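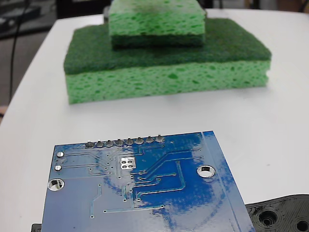

Hi all,

Catching up on the list after a few weeks of being buried, and I have thoughts on the magazine closing, so settle in. Quoting the message I'm answering, for those who read in digest mode:

> Has everybody seen the notice on the Fosdale site? The September issue
> is the last one in print. They say the reviews section will "continue
> in some form" online, and that's all they say. No word on what
> happens to the freelancers who already turned in pieces for the
> next issue, or to the back catalog. I filed a 1,000 word feature
> with them in the spring and still haven't been paid for it. Is
> anybody else in the same boat? And does it even make sense to keep
> pitching print music magazines at this point, or should I be
> starting a newsletter like everyone else on earth?

First, the money, because that's the urgent part. Yes, I'm in the same boat! They owe me for two live reviews and a short interview. I wrote to the general accounts address and got an auto-reply, then wrote again with the invoice numbers in the subject line and got a real person within the day. So do that. Put the invoice number, the issue, and the amount right up top, and keep it short. I was told they're paying oldest invoices first, and I have no way of knowing if that's true, but if you filed in the spring you should be ahead of me in line.

Also dig out your contract, or the email that passes for one. Mine has a kill fee clause that I had completely forgotten (I think I signed it on my phone in line at a show). If a piece was accepted and they never run it, I get half, and the rights come back to me. Yours may be different, they changed the wording at some point, but please go look before you write it off. And if the rights do come back, sell the thing somewhere else! A good feature isn't dead because one magazine is.

The back catalog worries me more than the money does. I had years of stuff on the Gendell site, and when it got folded into the parent company all of it went down over one weekend. Festival diaries, album reviews, that long piece on the drummers that I was so proud of. I had saved maybe a third of it. So this time I spent an evening going through every page of mine on the Fosdale site and saving it as a PDF, plus a plain text copy, plus a photo of the printed page for the ones that had nice layouts. It was boring and I had the Witkowska record on repeat the whole time, which helped a lot. (Is anyone else as crazy about that record as I am? Side two especially. I know there was some grumbling on here about the strings, but I'm standing by the strings.)

On whether to keep pitching print, I don't have a big answer. I've sent 8 pitches to print magazines this year and placed three. Last year I did a little better, but the rates were the same, and they've been the same for as long as I've been doing this. What I like about print is having an editor. The one I had at Fosdale would send a review back with a note like "you've told me what it sounds like, did you like it?" and it would drive me up the wall and then the piece would be better. I don't get that from a newsletter. My newsletter lets me go on for six paragraphs about a bass tone.

That said, the newsletter does get me work. The Pruklow people asked me to write their program notes after reading an issue of mine, and that one job paid more than the two reviews put together. I wouldn't quit anything to do it, but if you have one in you, start it and keep it small. Every other week is plenty. I tried weekly and lasted 7 weeks.

One more thing, and then I'll let you go. A few of us were talking off list about putting together a shared page with who's owed what, which issue, and who has heard back. No amounts if you'd rather not say. If you want in, write to me directly and please don't reply to the whole list with your invoice details, as happened last time.

Oh, and if anybody has a spare copy of the summer issue, I never got mine and I'd love one. Will pay postage, or trade you for the one with the synth pop cover.

Talk soon!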